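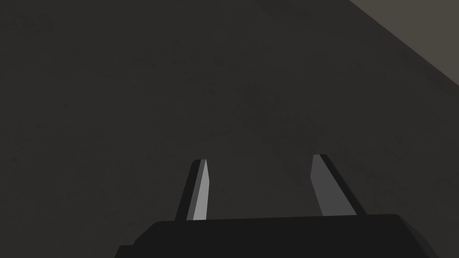

*Dark gray surface, lighter wedge at upper right*

## Turnis Amateur Open: cut rule after round two

**fairway_lag** – The entry sheet says low 15 and ties play the final round. Last year it was low 18. Sundberg played fine with the bigger field, so why shrink it?

**gK_putts** – Daylight. It's in January, and the last group finished in the dark.

**fairway_lag** – Then start earlier. Tee times began at 9:40.

**cemora_member** – Frost delay. We get the same at Cemora. I'd keep 18 and send them off both tees. 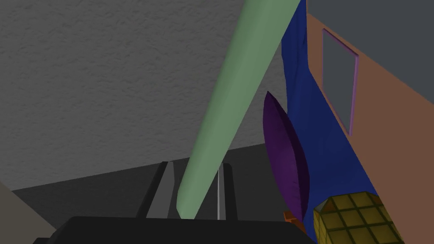 Is the handicap limit applied at entry or on the day?

At entry. A later change doesn't remove you from the field.

**gK_putts** – Two tees doesn't work at Sundberg. The 10th is a 162-yard par 3 and it backs up by the second group.

**cemora_member** – Disagree. Hrytsenko Cup starts on a par 3 with wider gaps and it runs to time.

**fairway_lag** – Wider gaps use up the daylight you saved. I'll email the entry desk and post the reply.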